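The training hall at Moltari used to be a tile warehouse, and the company has kept the loading doors. On the morning of the open day they were rolled up to let people in, and a queue had formed well before the kettle was on. By lunch 126 visitors had signed the sheet at the front desk. Most of them ran small workshops or worked in one.

Moltari teaches people to use robot arms. It does not make them. Its customers are firms that have bought one arm, perhaps two, and need somebody on the staff who can set it up and put it right when it stops. The courses last 5 days, and the first of those is spent entirely on a computer.

That came as a surprise to some of the visitors, who had hoped to press buttons. Eun-seong Ha, who leads the teaching, began her talk at a desk with a large screen behind her. The program she uses is called Testa. It holds a simulated floor, a robot and whatever the robot is meant to work on, and learners can crash the arm into things all day long without a bill at the end of it.

Her exercise for the open day was built on a job that many of the visitors knew from their own benches: toggle clamps. A person pulls a handle and a part is held down. Pull it back and the part comes free. Ha wanted to show what has to be worked out before an arm can be trusted near a row of them.
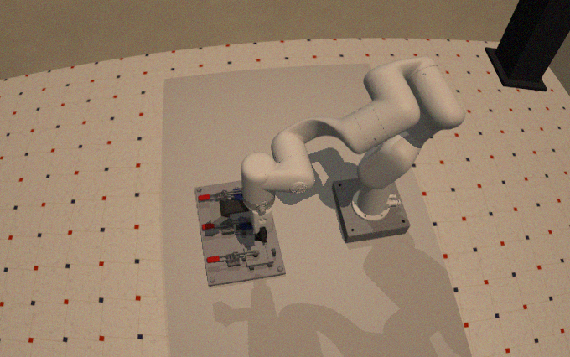 "The clamp is easy," she told the room. "Getting to the clamp is the lesson." An arm that takes the shortest path to one handle may sweep across another on the way. Learners are asked to plan a route that comes in from above, stops short, and only then goes down slowly. They write the points out on paper first. Ha is firm about the paper.

A man from a joinery firm asked why the arm needed to bend so high for such a small task. She changed one number and ran the program again with the elbow held lower. The forearm swung in at a shallow angle and the run stopped with a warning. She put the number back and moved on.

Speed was the other question that kept coming up. Ha's rule for beginners is a limit of 200 millimetres a second, in the program as well as on the shop floor. Several people said this looked slow. She agreed that it did, and said they were welcome to raise it once they had a week of clean runs behind them.

After the break the group split in two. Half went to hear Anton, a supplier of guarding and floor scanners, talk about fencing – a dry subject, but the seats were full. The rest stayed with Ha and took turns at the keyboard. A trainee from Rodance, a firm that makes hinges, got her route to work on the second try and was asked to explain it to the others, which she did with her coat still on.

Prices were given out on a printed sheet. A place on the full course includes lunch and a copy of Testa to take back to work. Firms sending two people pay less for the second. The next course with free places is in September, and bookings close on 5/1/25 for anyone who wants the early rate.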